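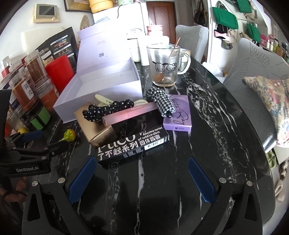 Program Reports / Good Practice for Home Manipulation Data

Progress report to the Wevton Fund, second period
Prepared by the Rorner project team

We're very happy with where this period landed. Version 2 of the Rorner practice rules is written, people are using it every day, and the recordings coming in are easier to work with than anything we had in the first period. We also have some open problems, set out further down.

What we set out to do

The grant pays for a plain set of rules for people who record household tasks with hand-held grippers. The first version was written at a desk and it showed. It had 33 rules, several of them said the same thing twice, and operators skipped the long ones. We promised you a shorter set tested in real homes, on real tables with real clutter.

Recording so far

By the end of May we had 2181 recordings on file, and 1548 of those passed every check in version 2. The rest are kept and tagged with the rule they missed. We asked for that tagging in the proposal and it has paid off already, because we can now see which rules are hard to follow and which are just badly worded.

Tabletop packing and sorting make up most of the work. A typical setup has small cosmetics on a dark veined marble top: a flat lip gloss box, an eyeshadow palette, a scrunchie, a hair clip, with an open white gift box standing behind them. We love this kind of table! The pieces are hard, soft, shiny and matte all at once, and they overlap, so a rule that holds up there tends to hold up elsewhere.

What changed in the rules

Both fingertips must be in view before the first reach, with the gap between them clear. Operators check this themselves and say "ready" out loud.

Household items stay where the household keeps them. Version 1 told people to clear the background. We dropped that. Jars, mugs, chairs and bags on the wall are part of a home, and clearing them made every kitchen look the same. The exception is anything with a name, address or account number on it, which is turned over or put away.

Glass gets its own rule. If there is a glass or mug within arm's reach of the task, the operator decides before starting whether it is part of the task. If it isn't, it goes toward the back of the table, and any liquid in it is poured out first. We are still finding recordings where this last step was missed, so the wording will be moved up to the setup card.

Soft items on top of hard ones are picked up first, and the operator does not straighten them beforehand. This was the most argued-over rule of the period, and we're glad we kept it.

Printed codes and packaging text may stay visible. Van der Merwe, our outside reviewers, asked us to write down why, and that note is now an appendix.

Training

The Prillon site ran 4 training sessions with the new setup card. New operators now get through setup without stopping to ask, and the questions we do hear are better ones, mostly to do with shiny surfaces and how to log a dropped item. A drop is logged and the recording continues. We had to repeat that a lot.

Problems

Reflections off metallic boxes still confuse our automatic check, which sometimes reports a finger as missing when it is plainly there. Those recordings are being reviewed by hand, and it is slow. The privacy rule also needs a clearer line on framed pictures in the background. Our current text says "photographs of people" and leaves out everything else.

Next period

Fix the reflection check, rewrite the privacy rule, and start recording in homes with pale tabletops, which we have too few of. Spending is in line with the plan and we are not asking for any change to the budget. The full text of version 2 and the setup card are attached to this report, and we'd welcome comments on either.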